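We use cookies to improve your experience on this site. By continuing to browse, you agree to our use of cookies. Accept | Manage settings

The Toy Kitchen Comes Back

Sunita Lyons bought her first play kitchen at a church sale in Arboleda for $19. It had two burners, a missing oven door and a bag of food that belonged to at least three different sets. Her daughter played with it for six years.

Lyons now runs a toy library out of a former shoe store on the same street. Families borrow a box for two weeks and bring it back. The library has 400 boxes, and the ones with pretend food have the longest waiting list, ahead of train tracks and building blocks.

"Parents come in asking for something educational," she said. "The kids walk straight to the food."

Pretend cooking usually starts before age two, when a child holds a cup to a doll's mouth. By three, most children can carry out a short string of steps, such as filling a pot, stirring it and serving someone. By four, they are taking orders and telling customers that the soup is finished for today.

Tobias Strickland taught preschool in Kimine for most of his career and kept a kitchen corner in every classroom. He says the pieces don't need to match or look real. A block can be bread. What children want is enough dishes to go around, since most arguments in his classroom were over the only pot.

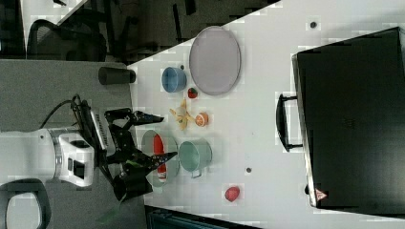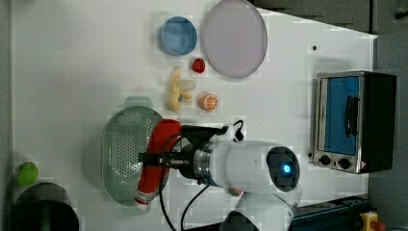
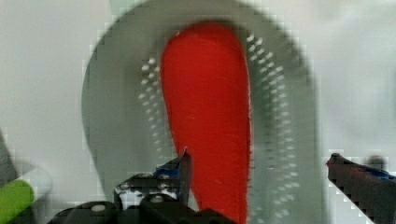
Play food and dishes. Fruit is a standard part of many sets; the last picture shows a red, carrot-shaped piece up close.

Wood and plastic both hold up well. Wood is heavier and should be wiped, never soaked. Plastic can be washed in warm water with dish soap, though hollow pieces sometimes take in water through the seam and need a day or more to drain. Felt food is cheap to make at home and the hardest to keep clean.

Size matters most for children under three, who still put things in their mouths. Lyons takes small pieces out of every donated set before it goes on the shelf – peas, egg halves, anything that fits inside a cardboard toilet paper tube.

Storage is the other complaint. Juniper Pruitt, a mother of three in Benov, keeps her family's set in one shallow bin under the couch. She used to sort it into baskets by food group and gave up in April. Her sons put everything in the oven anyway.

The Arboleda library takes donations of clean toy food and dishes all year. Incomplete sets are fine.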